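Towels going stiff and smelly, tried most things
Last updated May 2026
4 min read

kitchenrag45
We moved into a house with a well last fall and our towels have gone downhill ever since. They come off the line like cardboard, and after one use they smell sour. I wash at warm, full load, with the scoop that comes in the detergent box. I have been adding softener because of the stiffness. The washer is a Hestell front loader, 11 years old, came with the house. Is it the water, the machine or me?

Zbigniew Kalinowski
Probably all three. Get a hardness strip from the hardware store before you buy anything. Ours came back at 21 grains, and the dose on the box is meant for much softer water than that. Too little detergent in hard water leaves the body oil in the loops, and the minerals settle on top of it.

Stop the softener first. It coats the cotton and the towel quits absorbing.

pilotlight_mo
Agree on the softener. I'd also cut the load in half. Terry takes on a lot of water and a packed front loader can't rinse it. I do bath towels in one load and the small colored cloths in another, and the cloths get the shorter cycle.
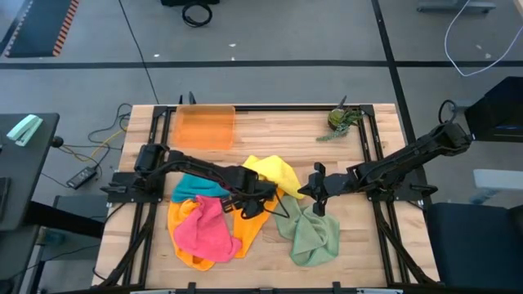 The other thing is the gasket. Pull the rubber back and wipe inside the fold. If your rag comes out gray, you've found part of the smell. Leave the door open between loads too.

kitchenrag45
Gasket was bad. Wiped it out twice and ran an empty hot cycle. I'll get a strip tomorrow.

W. Cieślak
I'm going to disagree about more detergent. I did that for a year and ended up with towels that felt slick and foamed in the sink. What fixed mine was vinegar in the rinse, half a cup, every load. Cheap and no smell once they dry.

Zbigniew Kalinowski
Slick and foamy is a rinsing problem, Wojciech. You have city water, if I remember right from the boiler thread. On a well at 21 grains the problem runs the other way. And vinegar every load is hard on the rubber parts. Once in a while, fine.

W. Cieślak
I've run vinegar through a Grirach for six years and never changed a hose. I'm on city water, yes, but the hardness here isn't low either. People should try the cheap fix first.

pilotlight_mo
You can both be right for your own houses. That's why she should test.

laundry_at_krajewska
I do the wash for a guest house, nine rooms. We went through every argument in this thread. What we settled on for white and pale towels:

Hot wash, powder detergent, washing soda in the drum. No softener. Extra rinse. Shake each towel hard before it goes on the line, and again when it comes off. If they're still stiff, 10 minutes in the dryer on low with no heat sheet. Sage and other light greens have held their color fine at hot for us, but the trim can be a different dye, so check the label and do one by itself first.

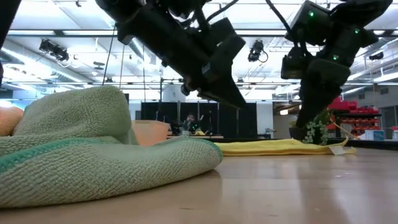

Does line drying make towels stiff even in soft water?

It does a little, and a breezy day or a short tumble afterward takes care of most of it.

kitchenrag45
Strip says hard, darkest color on the chart. I priced a softener system from Zoltunow and the quote was $1,607 installed. That's not happening this year. Going with the powder and washing soda, half loads, extra rinse.

Zbigniew Kalinowski
Good plan. Give it three or four washes. Old buildup doesn't come out in one.

W. Cieślak
Still say try the vinegar on one towel and compare.

kitchenrag45
Fine, one towel gets vinegar. I'll put a safety pin in it so I know which.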